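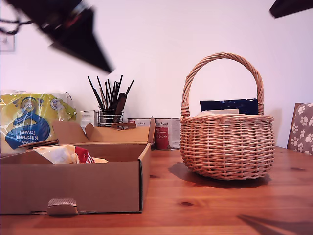 Trutow open day - who went and what did you think?

gearlash
Went to the robotics open day at Trutow last month and figured I'd start a thread, as a few people here said they couldn't make it. It was spread over the ground floor of the old building (the date over the door is 1914, and the heating feels like it). Doors opened at 10 and it was busy by 11.

I spent most of my time at the packing table. Two arms, one table, household stuff, a cardboard box and a wicker basket. The operator works a pair of handles and the arms follow. There was also a talk from Turunen on gripper pads, which I only caught the end of.

The big conveyor cell from Stavura was fenced off and running the same loop all day. Fast, but after five minutes you've seen it.

pallet_jack
I was there in the afternoon. I have to say I didn't get the packing table. I pack orders for a living. A new hire does 60 boxes an hour by the end of the first week. That thing was nowhere close.

gearlash
Nowhere close, agreed. I don't think speed was what they were showing. The conveyor cell only works if every part shows up in the same spot. The table had soft bags, paint tins, a basket with a big handle in the way. Much harder to program for.

mudflap77
Hard to program for, so they didn't program it. A person was driving the whole time. I wouldn't call that automation.

ohm_alone
They said so on the sign, mudflap77. It was labeled as teleoperation. The runs get recorded and used for training later. I asked how many they had and the guy said 168 before the open day, and they wanted to reach 210 by closing. No idea if they made it.

mudflap77
I didn't see a sign. If there was one it should have been bigger. My kid thought the robot was doing it on its own, and so did the couple next to us.

gearlash
The sign was on the left as you came in, and people were standing in front of it most of the morning. Fair complaint.
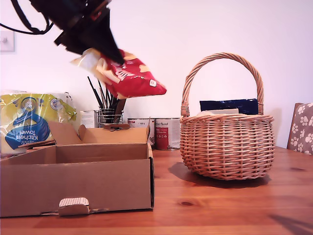
Bags are the part I'd pay attention to. With a tin you know where the sides are. A snack packet folds and swings, and the printed plastic is shiny, so the cameras have a harder time with it too. If you grab it too hard you have crumbs. I asked about that and was told the grip force is set by the operator, with a cap in software.

pallet_jack
OK, bags I'll give you. Bags are a pain for people too. We had a sorter from Retodness on trial two years ago and it did fine on cartons and gave up on anything in film. It went back after the trial.

ohm_alone
Was that the suction type? Suction on crinkled film is always going to leak. Fingers make more sense there.

pallet_jack
Suction, yes. Four cups on a plate.

tin_lid
Did anyone get to try the handles? I got in line at 2 and they closed the list before I got to the front.

ohm_alone
I did. You get a few minutes. The arms follow your hands pretty well but there is no feel in it, so you go by eye. I kept coming in too low over the basket handle. It's tiring on the wrists.

mudflap77
My kid got a turn and did better than I did. Still think they should say out loud who is driving.

tin_lid
Thanks. Does anyone know if they're doing another one?

gearlash
The person at the door said probably in December, same building. They take names by email this time for the hands-on slots. I'll post here when I see the form go up.

pallet_jack
If it's December bring a coat.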